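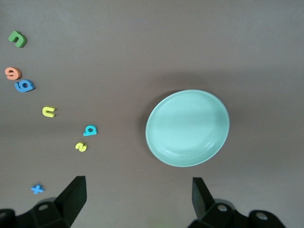
Vor dem Sortieren gehören alle Schaumstoffbuchstaben flach auf den Tisch, schreibt Ivars Lūse, sonst verwechselt man n und u schon beim Auslegen.

Schritt 1: Unterlage glatt ziehen, Buchstaben mit Abstand verteilen.
Schritt 2: Flache Teller bereitstellen, Farbe je Teller festlegen.
Schritt 3: Buchstaben einzeln an der Kante greifen und ablegen.

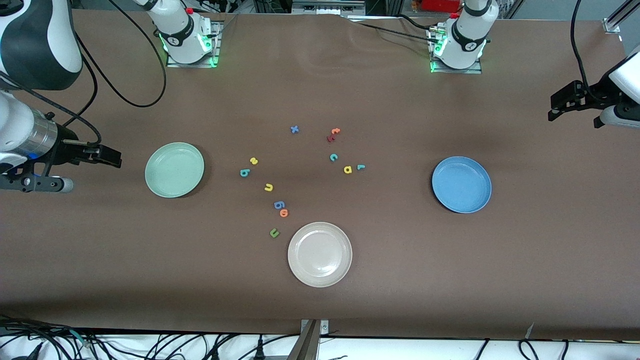 Mahasneh fragt, ob man auch nach Vokalen trennen kann. Ja, dann in Schritt 2 die Regel ändern. Für einen Satz mit 26 Buchstaben etwa 4 Minuten einplanen.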